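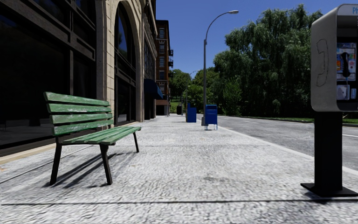

4. Preparing a Sidewalk Route in the Simulator

4.1 Before You Begin

The Fledell errand unit is intended for short outdoor chores: taking a letter to a mailbox, carrying a light parcel home, bringing back a bag from a corner store. It does not perform these chores unattended. In the present release, travel along a straight, open sidewalk is supported. Opening a mailbox, crossing a road and passing through a door are not supported and must be done by a person.

All routes must be rehearsed in the Clarix simulator before the unit is taken outdoors. The Storville block supplied with the software includes a bench, a pay phone, mailboxes and street lamps, and is suitable for first practice.

4.2 Loading the Block

1. Start Clarix and select Routes, then New.
2. Select Storville from the list of blocks. Wait until the status line reads Ready.
3. Set the load to match the chore. The load must not exceed 19 pounds.
4. Place the start marker on the open walkway, clear of benches and posts.
5. Place the end marker. Do not place it on the road or on the curb.
6. Select Check Route. Markers shown in red must be moved before you continue.

NOTE: Settings saved in an earlier release are not carried over. Enter them again.

4.3 Shadows, Glass and Pavement Joints

Strong shadow stripes, such as those under a canopy, may be read as steps. Dark store windows may return a reflection of the sidewalk, which the unit can mistake for open ground. Both faults are most likely at the default contrast setting of 70. 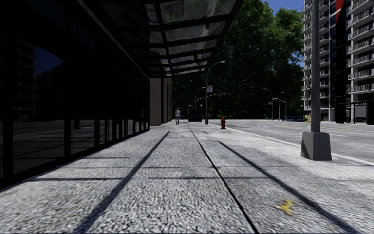
Lower the setting one point at a time and repeat the run until the unit holds its line from end to end. Joints between paving slabs should be left marked as flat. If a pedestrian is on the walkway, the unit must slow and keep to one side. Record any run in which it does not.

CAUTION: A route that passes in the simulator may still fail outdoors. Walk beside the unit, with the stop control in hand, for the first 200 yards of every new route.

4.4 Mailbox Approach

1. Set the end marker on the walkway in front of the mailbox, outside its shadow.
2. Turn on Hidden Person Check. A person standing behind a mailbox may be mostly out of view.
3. Run the approach from each direction the unit will use.
4. Confirm that the unit stops and waits. The letter is to be posted by hand.

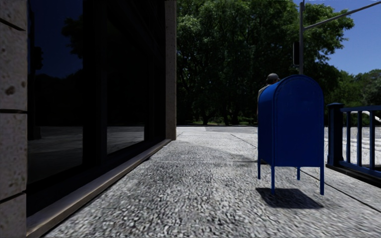 Storville, August 6, 2024

Release note to Section 4. The Yule arm attachment remains withdrawn from household use. Over 4,000 simulated mailbox runs, the arm did not open the door reliably enough for general release. Owners who have the attachment should remove it before following the steps in this section, and should leave Arm Control set to Off. Step 4 of Section 4.4 applies to all units until further notice.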